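Pistwood Bird Observatory to Open Marsh Listening Trail in May

PISTWOOD — The Pistwood Bird Observatory will open a new listening trail along the east side of Brallov Marsh this May. The trail runs 2 miles, from the gravel parking lot on Tusia Road to the old pump house, and has eight marked stops where visitors can stand off the path and listen for marsh birds.

Most of the species that nest at Brallov stay deep in the cattails and are seldom seen. Soras, least bitterns and marsh wrens are all regular there in spring, and many visitors leave without knowing how close they were to one. Each stop on the new trail has a low sign with the names of the birds most often heard from that spot and a plain written description of the calls.

"People come in and ask where to go to see a bittern," said Chandrasekhar Panicker, director of the observatory. "I tell them where to go to hear one. If they get a look at it too, that's a good morning."

The trail surface is packed gravel as far as the fifth stop and boardwalk from there to the pump house. Benches are in place at stops two, five and eight. Dogs are not permitted past the first gate during nesting season. Visitors are asked not to play recorded calls anywhere on the marsh.

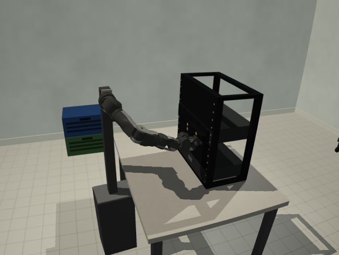 A simulated robotic arm reaches toward an open-frame rack on a table.

The observatory will also begin regular dawn walks on the trail in May. Walks leave the parking lot at 5:30 a.m. and last two hours. They are free, but groups are kept small and places must be reserved at the front desk or by phone. Rubber boots are a good idea after rain, as the low stretch near stop three holds water.

Bird reports from the walks will be added to the marsh log, which the observatory has kept since it moved into the Rai Building. The log is open to anyone who wants to read it, and visitors who walk the trail alone can leave their own sightings — or heard-only records — in the box by the gate. Heard-only birds are entered the same way as birds seen, with an "H" beside the name.

Work on the north loop will continue through the summer. That section stays closed until the young rails have left the nest, and the observatory has not set an opening date for it.

About the Pistwood Bird Observatory
The Pistwood Bird Observatory keeps records of resident and migrating birds at Brallov Marsh and the surrounding woods, and offers walks and classes for beginners and experienced birders. The front desk is open from 8 a.m. to noon.

Media contact: Chandrasekhar Panicker, Pistwood Bird Observatory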